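Tag der offenen Tür bei Fahmy in Gunalau: viel Lack, wenig Papier

Wer historische Rennwagen restauriert, lädt gern im Juni ein, kurz bevor die Bergrennen losgehen und die Kunden nervös werden. Fahmy in Gunalau macht das jetzt auch. Versprochen war ein Blick auf den Stornham mit der Fahrgestellnummer 19, jenen Formel-Junior-Wagen, der nach Jahrzehnten in einer Scheune bei Plilonville wieder aufgetaucht sein soll. Scheunen haben in dieser Branche eine erstaunliche Trefferquote.

Ich war gegen zehn Uhr da. Der Wagen stand gleich vorne, dunkelgrün, die Nase makellos, die Nieten so gleichmäßig, dass man sich fragt, was davon je ein Rennen gesehen hat. Auf der Tafel daneben war von 2.422 Arbeitsstunden die Rede. Welche Rahmenrohre ersetzt wurden, stand dort nicht. Auf Nachfrage hieß es, »das Wesentliche« sei erhalten.

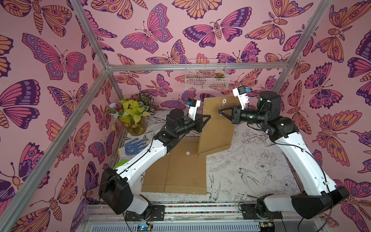
Das Wesentliche sei bei einem Rennwagen immer die durchgehende Geschichte und nie das einzelne Rohr, sagte Essam Fahmy, man habe schließlich schon in der ersten Saison zwei Längsträger getauscht, das sei Rennalltag gewesen. Damit hat er nicht unrecht. Nur lässt sich mit diesem Argument auch ein kompletter Neubau rechtfertigen, solange irgendwo eine alte Plakette übrig ist.

Um elf gab es den Motor zu hören. Er sprang beim dritten Versuch an, lief unrund und wurde nach kurzer Zeit wieder abgestellt, begleitet von Applaus. Die Vergaser müssten noch abgestimmt werden. Das mag sein, es stand allerdings schon in der Einladung, der Wagen sei »einsatzbereit«. Das Getriebe durfte man sich nicht ansehen, die Hinterachse nur von der Seite, und der Unterboden lag im Dunkeln. 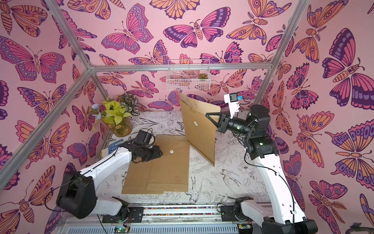 Ihr sei das alles zu streng, meinte Khadija Alaoui, als wir am Kaffeeausschank auf die Nummer 19 kamen, denn ein Nachbau, der fährt, sei ihr allemal lieber als ein Original, das im Museum Staub ansetzt. Mir ja auch. Dann soll man ihn aber Nachbau nennen und entsprechend bepreisen. Der Unterschied macht bei so einem Auto gut und gern ein Reihenhaus aus.

Zum Preis schwieg die Tafel übrigens ebenfalls. Auf dem Handzettel fand sich immerhin die Startnummer 298, mit der der Wagen am Berg gefahren sein soll, ohne Ort und ohne Ergebnisliste.
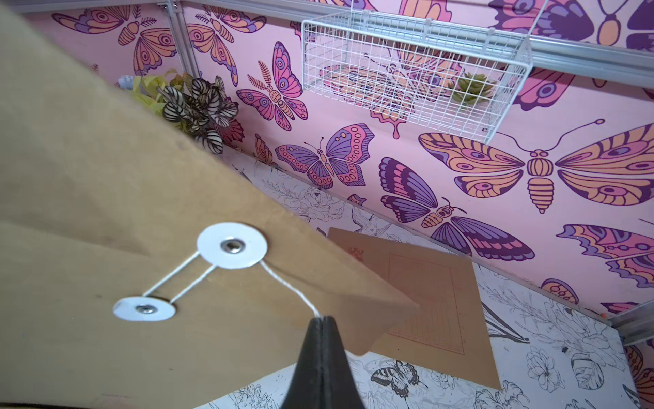 Bleibt die Frage der Unterlagen, und an der hängt für mich alles. Wagenpass, Rechnungen, Startlisten, ein Brief des Vorbesitzers: Ohne diese Kette ist die Nummer 19 eine Zahl auf Blech. Ein brauner Umschlag mit Faden, in Achten um zwei weiße Papierscheiben gewickelt, wirkt auf jeden Sammler sofort nach Archiv, und gerade deshalb sollte man ihn aufmachen lassen, bevor man über Geld redet. Zu lesen bekam ich in Gunalau kein einziges Blatt. Die Akte liege beim Gutachter, sagte man mir. Wann sie zurückkommt, wusste keiner.

Zur Ehrenrettung des Betriebs: Die Blecharbeiten sind gut, auch am zweiten Wagen, einem zerlegten Sportprototyp, bei dem niemand etwas behauptet.

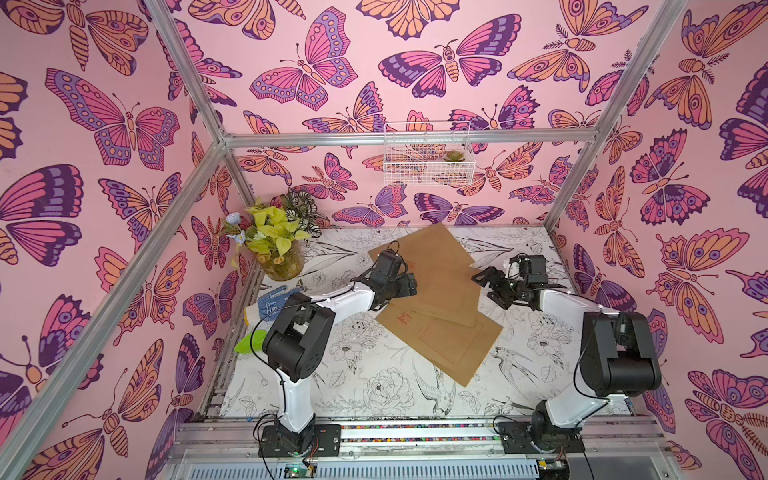
Dort wurde offen gezeigt, was neu angefertigt ist und was nicht, und die Schweißnähte brauchen keinen Vergleich zu scheuen. Warum das beim Stornham nicht geht, leuchtet mir nicht ein. Ich habe Fahmy gebeten, mir Kopien zu schicken, sobald der Gutachter fertig ist. Bisher kam eine Einladung zum nächsten Tag der offenen Tür.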